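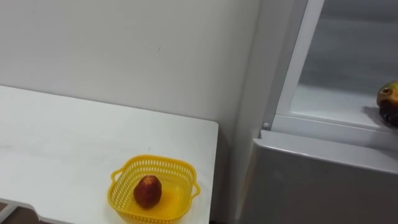 Photo: Wing-yan Mak

One Basket, One Table: Cutting Fruit Waste in a Shared Kitchen
Project report, Household Systems course
Wing-yan Mak

Why I picked fruit

My project started with a smell. I share a kitchen with other students on my floor, and last spring something at the back of a cabinet went soft, then furry, and then it introduced itself to the whole hallway. When our course asked for a small household problem we could study with a kitchen scale and a notebook, I knew right away what mine would be. How much fruit do we buy and never eat, and does it matter where we keep it?

I loved this project more than I expected to. Fruit is a great thing to study because it changes every day and everybody has an opinion about it.

The setup

Before the project, fruit lived wherever its owner dropped it: in shopping bags, in cabinets, in the bottom drawer of the fridge. I wanted one open place that people would pass on the way to something else. The end of the white table won easily, right by the tall white appliance. People were already standing there every time they wanted something cold.

The container took longer. I tried a deep mixing bowl first and hated it. Whatever went in early ended up buried, and the bottom layer got bruised. The yellow basket is much better! It is plastic, square, with low sides full of little slots, so you see right away what is left, even when what is left is a single reddish-brown fruit. It has a handle on each side too, and I could carry the whole thing to the scale without unloading it.

The rules taped up for the floor were short:

Fruit in the basket is for everyone.
Nothing cut or peeled goes in.
If it is going soft, eat it or move it to the fridge.

How I measured

The project ran for 27 days in two parts. In the first part everybody stored fruit the old way. In the second part shared fruit went in the basket. Each evening at 8:30 I weighed anything being thrown out and wrote down the kind, the weight and where it had been sitting. Peels, pits and cores were not counted, only fruit that somebody could have eaten earlier.

My scale is old, so before starting I checked it against a bag of sugar marked 900 grams. It read 879. I repeated the check and got the same number, and I left the readings uncorrected because I was comparing one part with the other on the same scale.

What happened

In the basket part, the spoiled fruit came to 56 grams. That was one plum, and I had bought it, so I can't blame anyone. The first part was clearly worse – my notebook has entries for forgotten pears, a split bag of grapes and half a bunch of bananas – but I missed two evenings of weighing there and don't want to give a total I can't stand behind.

The notes in the margins turned out to be my favorite data. People started eating fruit while waiting for the kettle. Someone began leaving peaches stem side down and got several of us doing it. Small fruit disappeared first, and big oranges sat the longest, I think because peeling one is a commitment when you are late for class.

Problems and next steps

The two parts were not a perfect comparison. The weather got warmer, people bought different things, and everyone knew I was weighing the trash. I would also like to know if a basket in a less handy spot works as well, which means moving it to the far end of the table and starting the notebook over. A second scale is on my list, and so is a backup person for the evenings I have lab.

The basket is staying out for now, and I'm buying plums again in July.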